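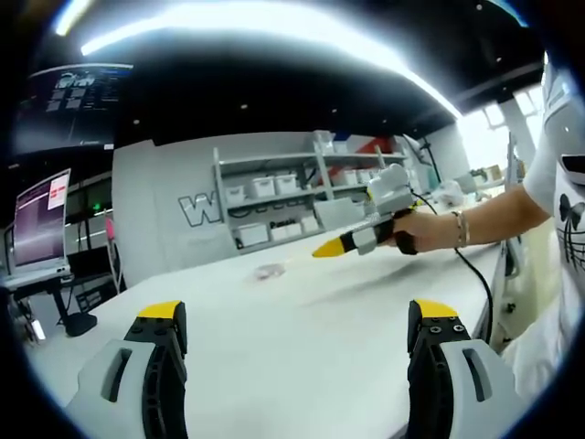
Search this manual Search

4. Recording paired demonstrations

This section covers recording with two hand-held grippers at one table. It follows the method used in the Pletov study, in which two grippers record the same task at the same time and the two recordings are later joined into one episode. Read section 3 (Charging and mounting) first.

The study compared policies trained on single recordings with policies trained on paired ones. Both sets held 1000 episodes. The paired set gave better results on tasks where an object is passed or held steady by a second hand, and made little difference on plain pick-and-place. If your task needs only one hand, use the single procedure in section 5. It is quicker and there is less to go wrong.

4.1 Before you start

1. Clear the table of anything that is not part of the task. Small items at the far end can stay if they will stay there for the whole session.
2. Check the yellow fingertips on both grippers. Press each one sideways with your thumb. If it moves, tighten the screws below the tip by hand with the short driver. Do not use a powered driver.
3. Wipe the ribbed pads with a dry cloth.
4. Run the cable of each wired gripper over the side of the table nearest its operator. Leave enough slack to reach the far corner of the work area.
5. Start Stornix on the recording computer and open a new session. Type the task name exactly as it appears in the task sheet. The joining script matches on this name and treats capitals as different letters.

CAUTION: Do not let a cable cross in front of the other operator's gripper. A snagged cable can pull the gripper out of the hand and will spoil the tracking for that episode.

4.2 Setting the shared origin

Both grippers must agree on where the table is. Do this once per session, and again if anyone knocks or moves the table.

1. Place the origin plate in the near left corner of the work area.
2. Rest the first gripper on the plate with its fingers closed. Press Set and wait for the tone.
3. Repeat with the second gripper. Do not move the plate between the two.
4. Look at the offset shown in Stornix. It should read 2 mm or less. If it reads more, go back to step 1.
5. Take the plate off the table.

Note: Strong daylight from a window can upset tracking in the first few seconds after power-up. Lower the blind or wait for the status line to say Stable. Karthikeyan Chacko's notes on this are in Appendix C.

4.3 Recording an episode

1. Put the object down near the middle of the table. Change its position and angle a little for every episode.
2. Both operators hold their grippers open, fingers pointing towards the object, and keep still.
3. The lead operator says "start" and presses Record. The second gripper follows automatically.
4. Carry out the task at an even pace. Keep the fingertips in view of the gripper's own camera as far as the task allows.
5. When the task is finished, open both grippers, draw back and hold still for a moment.
6. The lead operator presses Stop.
7. Mark the episode Keep or Discard straight away.

An episode lasts up to 58 seconds. After that the recorder closes the file, and anything later is lost. If your task regularly runs over, split it in the task sheet.

Note: Keep an episode in which the object slips and is picked up again. The study kept these, and removing them made the trained policy worse at recovering from a poor grasp. Discard an episode if an operator's bare hand touches the object.

Thin, flat or see-through objects are harder than they look. The depth estimate is poor on them, and operators tend to press the fingers into the table. Approach at a low angle and close slowly. Fitzgerald Villanueva recorded this part of the study at the Dakberg site and suggests ten practice attempts with each new flat object before any are kept.

4.4 Checking and joining

1. At the end of the session, choose Verify. Stornix lists any episode where one of the two files is missing or short.
2. Delete the listed episodes. Do not try to repair them by hand.
3. Choose Join. The script lines up the two recordings by their clock marks and writes one file per episode.
4. Play back three or four joined episodes and watch the moment of contact. Both grippers should close when they closed on the table, with no visible lag.

The study team recorded 1320 paired episodes to reach its 1000. Most of the losses came from cables and from overrunning the time limit. Allow for a similar share when you plan your sessions.

CAUTION: Do not join sessions recorded with different origin settings. The files will join without an error message, but the positions will be wrong.

Users of the older Nakamura mount should add the height correction given in section 7.2 before joining.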